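Stories > Short Fiction > Term Three Issue

Filed under: fiction, under 400 words, school life

Planetary

The robotics club at Rellach Secondary met at four in the room behind the gym, which smelled of gym. Olga Ibarra had been club captain since June, when the previous captain discovered rowing.

The regional task that year was a gearbox. Two arms, one metal disk, three small gears to be set on it by the machine with no human hands in play. The rulebook ran to 90 pages, and the last twelve concerned parking.

"It says spaced evenly," said Drinder, who had read the whole thing and wanted this known.

"They are spaced evenly."

"Evenly to whom?"

They had built the camera brackets themselves, in green, the only colour left on the spool. The arms had cost the school $1,449 at a clearance sale, and the principal brought up the figure whenever he passed the door, in the tone other men use for a daughter's wedding.

Huenchumán ran the code. He had named the left arm Jultar after a wizard in a novel he was writing, and refused to name the right one until it earned it. By August it had earned a few names, none of which could go on the entry form.

"Run it again," said Olga.

He ran it again. Drinder held his breath, which he believed helped.
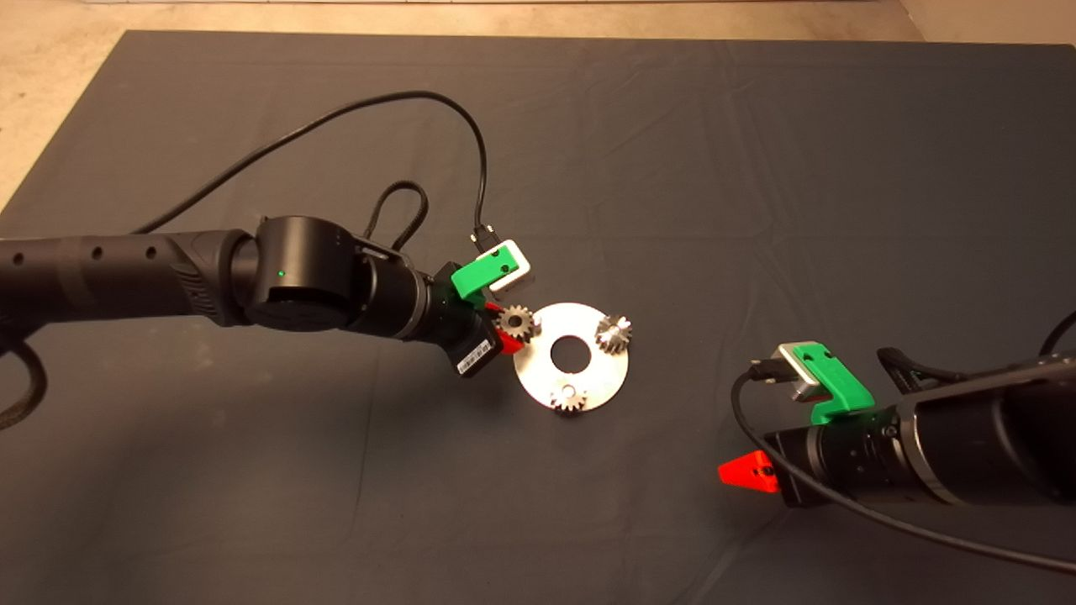

"If it drops one now," Drinder said, "I'm taking up rowing."

"You can't swim."

"I'd be in a boat."

The arms hummed. Olga thought about the 400 attempts in the logbook, each in her own neat handwriting, and about the column headed Remarks, where she had begun the winter with full sentences and was now down to a kind of dash. She uncapped her pen.

Huenchumán leaned in until his nose was nearly over the keyboard. "It's thinking," he said.

"It's buffering," said Drinder.

Behind the wall somebody's basketball hit the bricks, and all three of them said a word the principal, arriving to mention the price, pretended not to have heard.

"How's my investment?" he asked.

Olga looked at the gears, then at the principal, and wrote in the Remarks column: visitor.

More from this issue

The Substitute Teacher's Dog
Lunch Orders, a Tragedy
What the Bus Driver Knew
A Hundred Lines on the Subject of Talking
Detention with Mr Pell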